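Speaker notes, Stondgate evening talk
Apr 19, 2022
Slot: 17 minutes plus questions. Slides are numbered in the deck, notes follow the same order.

## Slide 1: Title

Say hello, say the name of the club (Stondgate Robotics Club, middle and high school), say which schools the students come from. Most are from Cilville, a few take the bus over from Sorstead.

Ask who in the room has soldered anything. Ask who has used a 3D printer. Go faster on slides 4 and 5 if a lot of hands go up.

## Slide 2: What the students were asked to do

The task for this term was one sentence long: build an arm that can pick up a small object from one marked spot and put it down on another. It had to fit on a table. It had to be printed on the club's own printers, apart from motors, wires and screws.

The task did not say how many joints, what kind of gripper or how to control it. Two teams went for a joystick. The others wrote position lists and played them back.

Budget was 280 dollars for the whole group, and it went mostly on servos. The filament was left over from last year, so there was a lot of orange.

## Slide 3: How the sessions run

Sessions are 50 minutes. The first few go to setup and finding the laptop charger. Real work time is shorter than parents think, so say this plainly.

Tables are covered in kraft paper before the start of term and the paper stays on. Students write on it, do their math on it, and draw on it while a print finishes. We used to hand out notebooks. The notebooks went home and did not come back. The paper is still there the next session, with last time's work on it.

When a sheet gets too torn to work on, it is replaced. Before it goes, students copy out whatever they still need.

## Slide 4: The arm on the table

Leave this one up for a while. People at the back will need time.
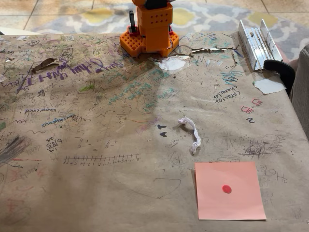 *Printed arm on the paper-covered worktable, with student notes and a number line.*

Points to make while it is up:

The base plate is wide and has a grid of square openings. A wide base was the biggest single improvement of the term. Early arms had small bases and fell forward when they reached out. Students worked out the reason on their own by pushing down on the gripper end with a finger.

The openings save filament and time. A solid plate of the same size was an overnight print, and we can't leave printers running overnight in this building.

The number line is a good way into slide 6. Say you will come back to it.

If someone asks about the other writing: it is a shared table. Some of it is fractions, some of it is words. We don't police what goes on the paper.

## Slide 5: What went wrong

Keep this slide. It was the one people asked about most when I gave this talk at Sorstead.

- Servos wired backward. Happened to every team at least once. We now put a strip of tape on the ground side.
- Holes printed too tight for the screws. Students forced them and split the part. Fix was to print a small test piece first.
- Wires caught in the joint when the arm turned. Fix was to turn the arm by hand through its whole range before powering it.
- One arm shook when holding still. The team changed the code for two sessions. The cause was a loose horn screw.

Spend longest on the last one. The students on that team now check the screws before they open the laptop, and they tell the younger ones to do the same.

## Slide 6: The math

The servos take an angle from 0 to 180. Students wanted the middle to be zero, so that left was negative and right was positive. That meant they needed to shift every number before sending it.

Go back to the number line here. A seventh grader can do this on paper well before doing it in code. Draw the line, mark where the arm should be, add 90. Write one on the whiteboard if there is one.

Do not go into inverse kinematics. If asked, say the older students looked at it for the two-joint case and got as far as a working spreadsheet.

## Slide 7: The Đoàn table

The end-of-term event is run on the Đoàn table, named for the family that gave it to the club. It is the only one that is level, so everybody uses it for scored runs.

Each team gets 15 tries. A try counts if the object lands with any part touching the target. Dropping it on the way is a miss. Hands off the table once the run starts.

Explain that scores are posted but there is no prize. We tried a prize one year and the teams stopped lending each other parts.

## Slide 8: What we would change

Start printing in week one, even if the design is bad. Teams that waited for a finished design had no time to fix it.

Buy more spare servo horns. They strip easily and cost very little.

Have students label their wires.

Move the joystick lesson later. Once the joysticks came out, it was hard to get anyone to write a position list.

## Slide 9: If you want to start one

The parts list is on the handout, back page. Leave the pile by the door and mention it twice.

For a school with no printer: the Cilville library will print small parts if the file is sent a week ahead. Check with the front desk about size limits.

An adult who can code is helpful. An adult who can keep the tools in one place is more helpful.

## Slide 10: Questions

Likely ones:

*What age can they start?* Sixth grade, with an older partner.

*Is it safe?* The servos are small and run on low voltage. Safety glasses for cutting and drilling. Hot glue is the thing that hurts people.

*Do they keep the arms?* No. Motors go back in the bin for next term. Printed parts can go home.

*Can we visit?* Yes, any session in April. Email first so there is a chair.

Bring: laptop, adapter, handouts, one broken part from slide 5 to pass around.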